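Mernon Paper Sizes

A small dataset of paper and card sizes, for people who cut, fold, bind or print things and are tired of looking up the same number twice a week. One CSV file, 1191 rows, no dependencies, no logo.

What's in it

Each row is one size under one name. If two countries use the same name for different sheets, they get two rows and are left to argue it out. Columns are name, region, width_mm, height_mm, family, source and notes. The notes column began as a place for rare exceptions and is now the longest thing in the file.

Sizes come from old trade catalogs, stationery price lists and my own ruler. The ruler rows are marked "measured" and should be trusted to the nearest millimeter, on a good day.
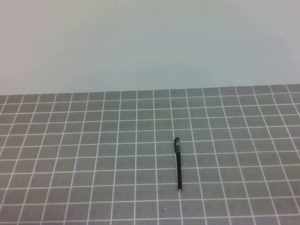 Gray grid mat on the tabletop, plain wall behind.

Known problems

Envelopes are a mess. The Surnau catalog gives inside dimensions, the Polák price list gives outside ones, and neither says so. I have converted what I could and flagged 30 rows as "suspect."

Anything called "standard" should be read as "standard in that shop."

There are 20 duplicates left in from version 1. A script called Drirnent depends on their row numbers, and I wrote that too, so there is no one to complain to.

Heights are sometimes smaller than widths. Paper can be landscape. Please stop filing this as a bug.

Using it

Open it in a spreadsheet or read it with anything that can read a comma. Tell your software that the name column is text, or several index card sizes will turn into dates in March.

Contributing

Send one size per request, with a source. I stop at 3000 rows. New releases come out in October, when it rains.

License

Public domain. They're rectangles.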